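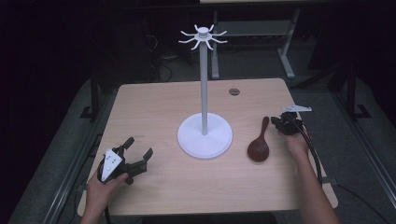
**Filed under: Kitchen / Moving**

21 December 2019

Ok so quick one, boxes everywhere, truck is coming at 8 and I still havent done the bathroom.

Moving to Jirodberg. Smaller place, cheaper, closer to work. The kitchen is a joke. One drawer. One! So for the last month I've been trying to figure out what I really use and what I've just been hauling from apartment to apartment.

Mugs were the worst. I had a whole shelf of them. Freebies from the Vosum job, the chipped one from college, two from a gas station in Wosberg that I bought on a road trip and never once drank out of. Gave most of them away. Kept the ones I reach for. No regrets so far, ask me again when people come over.

Wooden spoons, easier. I like a wooden spoon. Those stay. The garlic press goes, the melon thing goes, the avocado slicer somebody gave me goes and good riddance.

Pots: kept the big one and the small one. Sold the middle set for 10 bucks to a neighbor, who seemed very happy about it. Maybe too happy? Maybe I should have asked for more.

Movers. Called three places back in September when I first got the lease. First one quoted 585, second one never called back, third was a guy with a van who wanted 100 plus gas and pizza. Went with the van guy. Will report back if my couch survives.

Things I'd do different:

- start with the kitchen, not the books. Books are easy, you can do books half asleep
- label the SIDES of the boxes. I labeled the tops and then stacked them. Yep
- keep tape in one spot. I own four rolls of tape and can find zero
- stop reading old letters

Also the cat food is packed somewhere and the cat is letting me know. Going to run to Saber before they close and get a few cans, and trash bags, and probaly more tape.

Internet at the new place isn't hooked up until after the holidays so it'll be quiet here for a bit. Comments are open, I'll get to them when I can. If anyone knows how to get a mattress up a really narrow staircase please write fast.

Ok. Bathroom.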